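Local News | Courts & Public Safety

Home News Courts Weather Obituaries Contact

A Plondoneo shop owner who kept his doors open past the county's posted closing hour, and who told the court he had honestly lost track of the time, was ordered on Saturday to pay $1,359 or spend 12 days in jail.

The hearing was a short one, as these Saturday morning sittings usually are, and the gallery was fuller than you might expect, with a good many neighbors from Celtura Street who had come to wish him well. The court heard that deputies stopped by shortly before midnight and found customers still lined up at the register. He pleaded guilty right away and apologized, and the judge thanked him kindly for that before reminding him that the rule applies to every store in town, large or small.

He was given until the end of December to pay.

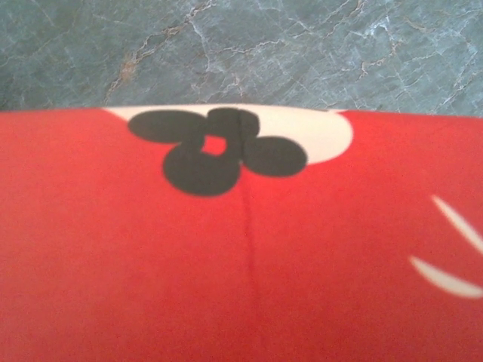
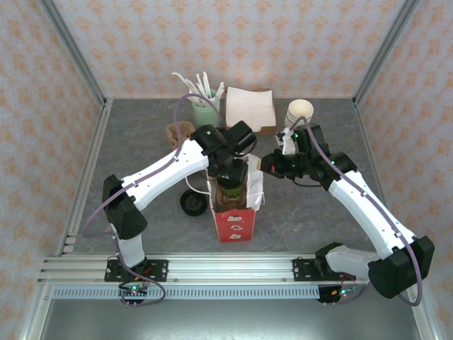 Red fabric with a white patch, first picture; a red paper bag on a gray tabletop, second picture.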